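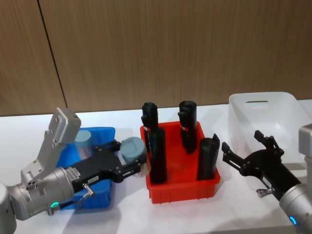

4. Setting up your prayer chain

OK, on to my favorite part of Skivlow! If you've done section 3, your congregation list is already loaded and everybody has a phone number or an email next to their name. Now we get to hook those people together so a prayer request can go from one person to the whole chain without anyone making a dozen calls at supper time.

I built this piece first, back when Skivlow was only a spreadsheet and a lot of hope, and I still use it every morning at my own church in Wamance. We've sent 678 requests through it so far, some of them for surgeries and lost jobs and one for a very old dog (yes, we prayed for the dog).

Before you start

You'll need to be signed in as an administrator. If the menu on the left doesn't show "Prayer," you're signed in as a regular member, so sign out and use the login you made in 1.2.

4.1 Make the chain

1. Click Prayer, then New Chain.

2. Give it a name people will recognize. "Prayer Chain" is fine. If you have a morning group and an evening group, name them that way, or you'll mix them up by the end of the first week like I did.

3. Pick the members. You can check the names one at a time or pull in a whole group, such as your deacons or a Bible study.

4. Choose how each person hears from you: text, email, or both. Skivlow fills this in from the congregation list, but do look it over. Plenty of folks gave you an email years ago and haven't opened it lately.

5. Click Save Chain.

Note: Adding somebody to a chain sends them a welcome message right away. Please ask them first! A text asking you to pray for a stranger's gallbladder is a lot to get out of the blue.
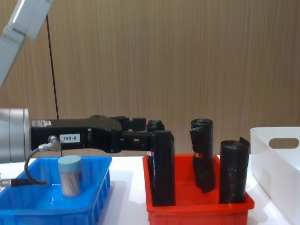
4.2 Decide who reads requests first

You have two choices here, and you can switch later.

Open means a request goes to the chain as soon as it's submitted. It's fast, and in a small church where everyone knows everyone it works beautifully.

Reviewed means it waits for a person you pick (we call that person the reader) to look at it and press Send. I lean toward this one. People write from the heart at two in the morning, and sometimes they put in a neighbor's diagnosis or a marriage problem that wasn't theirs to share.

1. In your chain, open Settings and find Delivery.

2. Choose Open or Reviewed.

3. If you chose Reviewed, pick at least one reader. Two is better, so that requests don't sit there while one reader is on vacation.

4. Set quiet hours if you want them. Anything sent during quiet hours waits until morning, unless the reader marks it Urgent.

Caution: Once a request has gone out by text, you can't pull it back. You get 60 seconds after pressing Send when the Undo button is showing, and after that it's on everybody's phone.
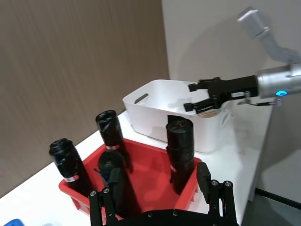

Red tray with four black cylinders, white bin behind.

4.3 Set up the request form

The form is what people fill in when they want prayer. It has a box for the request, a box for a name, and a check box that says "Keep my name private." I'd leave that last one turned on. In our church the private requests are very often the ones that needed praying over the most.

1. Go to Prayer, then Request Form.

2. Type a short greeting. Mine says, "We'd be glad to pray with you. Tell us as much or as little as you like."

3. Leave the length limit at 320 characters if your chain uses texts. Longer requests get chopped into pieces, and the pieces don't always show up in order.

4. Pick a language. The Sulen update added Spanish and Vietnamese. The Vietnamese wording came from our friends at the Đàm fellowship, who also caught a really awkward "Amen" button I'd made.

5. Copy the link and put it on your website or in the bulletin.
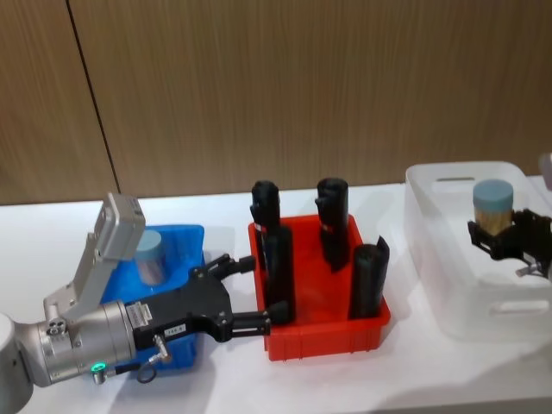
4.4 Try it out

Send yourself a test before you announce anything on a Sunday. Make a chain with only you in it, fill in the form from your phone, and watch for the message. It usually comes in under a minute. If it doesn't, check that your number has the area code, and then check your spam folder.

When a prayer's been answered, open the request and click Add Praise. Everyone who got the request gets the good news too, in the same way they got the first message. Do use this one! For months I forgot, and people kept faithfully praying for a hip that had been healed since April.

To close a request without a follow-up, click Archive. It stays in your records, where only administrators can see it.

Section 5 covers the meal train, which uses the same member list.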